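# Small things, end of year

2019-12-31

Xuelian Fu keeps telling me a gallery needs a theme. I'm not convinced. I started the Kaldale set in November with the idea that everyday objects would look better together than they do on their own. I have my doubts about that now too.

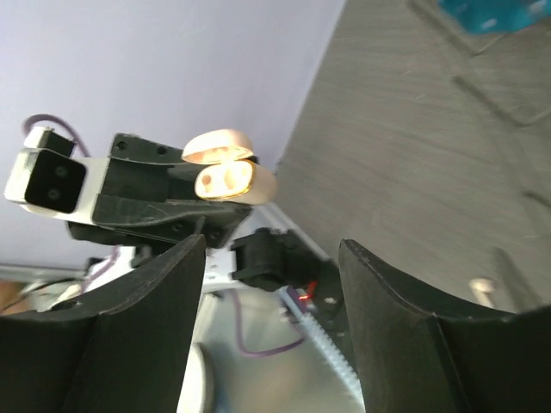 Open earbud case, white with a thin gold-coloured rim. Pretty, I'll grant it. I still don't see why a charging case should look like jewellery.
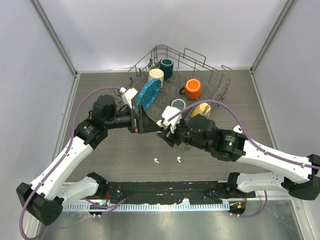

Five mugs and a blue plate in a grey wire rack. I count one colour I'd choose again, and it's the orange.

Yiran Xia says matching crockery is dull and a mixed rack has character. Maybe. I've heard the same argument used to sell me four bowls I didn't need. As for wire racks, every one I've owned was meant to last for years and I've replaced two of them.

Haoran Feng wants the next set to be all cutlery. I've said I'll think about it, but I can't see anyone scrolling through a page of forks. Comments are open if you want to tell me otherwise.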